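Start > Pension Kullari > Über uns

Kleine Pension, 13 Zimmer, seit zwei Generationen in der Familie. Früher Gasthof, jetzt nur noch Übernachtung und Frühstück. Zum See rund 100 Meter, Fahrräder im Schuppen, bitte vorher bescheid sagen. 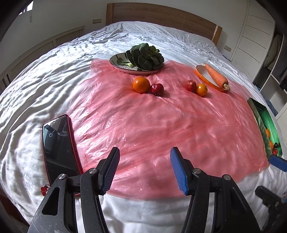 Bett mit hellem Kopfteil aus Eiche

Frühstück ab sieben, sonntags später. Brot von der Bäckerei Putiston, Honig aus dem Ort. Hunde gern, aber nicht im Frühstücksraum. Im Juni meist früh ausgebucht, also rechtzeitg anrufen: Durchwahl 2282.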